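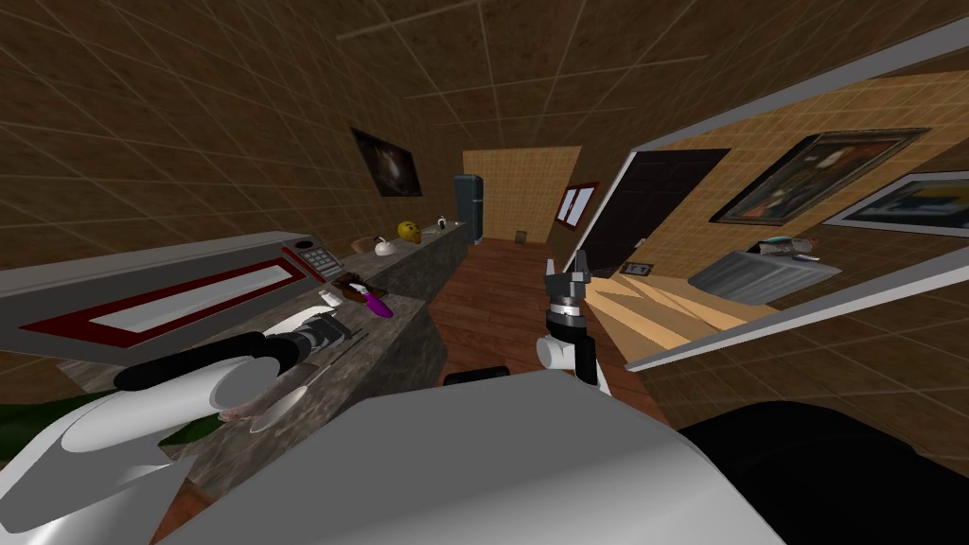 Checking a Simulated Kitchen Before Evaluation Runs

Guidance for operators, Vullard Home Robotics Laboratory
Maintained by Hicham Badawi
Last revised March 31, 2025

Purpose

This page sets out how a simulated kitchen is to be checked before a two-armed robot is evaluated in it. It applies to all scenes in the Marnine and Clemley sets. Scenes still under construction are exempt until they are submitted for release.

Results from a simulator are only comparable when every run starts from the same conditions. The procedure below was adopted in December, after a review of the Clemley set found that several scenes had been altered between runs without a change of version number.

Before you begin

You will need the scene file, its object list, and the task sheet. Confirm that all three carry the same version number. If they do not, stop and return the scene to its author. Do not correct the numbers yourself.

Checks are carried out by a person who did not build the scene.

Step 1. Load the scene and hold the robot still

Load the scene with the controller disabled. Let the simulator advance 400 steps with no commands sent. Objects should remain at rest. An object that slides, sinks into a countertop, or jumps has a faulty contact shape and must be reported under its object number.

Repeat the load 3 times. The starting poses of both arms and of every object must be identical each time.

Step 2. Review the robot's own view

Open the view from the robot's camera and compare it with the task sheet. Every object named in the task must be present in the scene, although it need not be visible from the starting position. Note the following in particular:

Robot body. Parts of the arms and body may block the lower part of the view. This is acceptable if the task can be completed by moving the arms or the base. Do not move the camera to obtain a cleaner picture.

Mirrors. Kitchens with a large wall mirror require a separate entry in the record. Doors, pictures, and cabinets seen in reflection are easily mistaken for part of the room ahead, both by the reviewer and by the system under test. List the items that appear in the mirror and state whether any of them is named in the task.

Small counter items. Where an item cannot be identified with confidence from the robot's view, take its name from the object list. Write "unclear from view" beside it. Guessing from shape has led to mislabeled food items in past records.

Step 3. Test reach and clearance

Enable the controller at reduced speed. Move each arm in turn while the other remains parked. Bring the gripper above the counter, lower it, open and close the fingers, and return. Then move both arms together through the standard path.

Record any contact between the two arms, between an arm and the body, or between an arm and a fixed appliance. A contact in the standard path is a failure of the scene. It must not be resolved by raising the contact threshold.

Step 4. Fix the random seed

Use seed 1128 for the reference run. Other seeds may be used for later runs but must be written in the record before the run starts. A seed may not be replaced because the outcome was poor.

Step 5. Complete the record

The record must contain the version number, the seed, the name of the reviewer, and the result of each step. Save one still from the robot's camera at the starting pose. Stills are to be kept as rendered, without cropping or changes to brightness.

Failed scenes are returned with the record attached. A scene that has been repaired receives a new version number and is checked again from Step 1, even where the repair is minor.

Use of results

A passing check means that the scene is fit for comparison between systems. It does not mean that a robot which performs well in it is safe to operate in a home. Reports must say plainly that the work was done in simulation, and rendered views must be labeled as such wherever they are published.

Work with physical arms is covered by the Kratochvíl workshop rules, which must be read separately before any hardware is powered on.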